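Textile Surface Design, Unit 11: Repeat Structures in Printed Cloth
Course handout. Instructor: Anselmo Pacheco

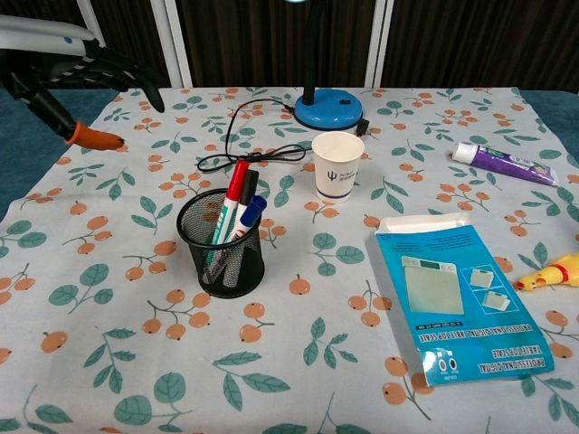

Fig. 1. Printed tablecloth, teal-green leaves on thin branches with clusters of small orange berries.

11.1 Terms

A motif is the smallest drawn element treated as one thing: a leaf, a sprig, a dot. A repeat unit is the area of the design that, when copied at fixed distances, covers the cloth without gaps. The two are often confused in lab reports. A repeat unit may hold one motif or several dozen. The repeat size is given as width by height, with width measured across the cloth (weft direction) and height along its length (warp direction).

The ground is everything the motifs leave uncovered. A pale ground with thin line work needs less ink but shows defects easily. A ground that has been printed as its own color is called a blotch ground, and it counts as one color when screens are ordered.

11.2 Standard layouts

Block (or straight) repeat. Units sit side by side in rows and columns. Easy to set up and easy to cut and match at a seam. The weakness is visible banding: any heavy motif lines up with its own copy in both directions.

Half drop. Each column is moved down by half the repeat height. The eye is led along diagonals, which hides the grid. Most botanical prints for the home are drawn this way. Matching two widths at a seam takes more cloth than for a block repeat of the same size.

Brick. Each row is moved sideways by half the repeat width. Common on narrow goods.

Mirror. Alternate units are flipped about a vertical or horizontal axis. Branching stems become symmetrical figures, sometimes with unwanted faces in them. Check at reduced scale before approval.

Toss (or scatter). This describes how motifs are placed inside the unit, and the unit itself may still be block or half drop. Motifs are turned in several directions so that the cloth has no top. For table linen this matters, as people sit on all sides.

11.3 Drawing across the edge

A unit drawn neatly inside its own border will leave empty lanes in the finished cloth. The usual correction is the cut-and-swap method:

Draw the center of the unit first and keep clear of all four edges.
Cut the sheet vertically and exchange the left and right halves. The old outer edges now meet in the middle.
Draw across the join.
Cut horizontally, exchange top and bottom, and draw across the second join.
Return the parts to their first positions and test at least a two by two tiling.

For a half drop, the vertical swap is offset by half the height. Forgetting this offset is the most frequent error in Assignment 2. Stems that cross the join should do so at different angles. If they all cross at the same angle the join reads as a comb.

11.4 Color separation

Each ink needs its own screen, and the artwork is separated into one layer per ink. Where two inks meet, the lighter is extended slightly under the darker. This overlap is called a trap. Without it, a small error in screen position leaves a sliver of bare ground between them.

Small dark details placed on top of a lighter shape, such as a dot on a berry or a vein on a leaf, are overprinted. They need no trap, but they do show registration error: when the dark screen is off, every dot shifts the same way by the same distance. If dots are off by different amounts, look for cloth movement on the table instead.

Cost of screens is fixed and is spread over the run. For a six-color design, the screen cost per yard on a run of 1,000 yards is one tenth of the cost on a run of 100 yards. Digital printing has no screens and is therefore preferred for short runs, although ink cost per yard is higher.

11.5 Measuring an unknown repeat

Lay the cloth flat and square to the grain. Wrinkles shorten the reading – smooth by hand and do not stretch. Choose one motif with a detail that is easy to recognize. Find its next identical copy along the warp, then across the weft. Similar is not identical: designers redraw the same sprig several times inside one unit to hide the repeat.

If the next copy in the weft direction is displaced up or down, record the displacement as a fraction of the height. Measure over several repeats and divide.

11.6 Lab work

Swatches are in the drawer marked Olmedo. The Hetska set is reserved for the evening section. Chun-yin Hsieh has the key to the light table and will sign out loupes.

For each of 2 swatches, report: layout type, repeat width and height, number of inks including any blotch, and whether the design is one-way or can be turned. Attach a tracing of one full unit with the edges marked. Tracings on graph paper will be returned.

Reading for next time: Pimden packet, section on engineered borders – skip the part on rotary screens.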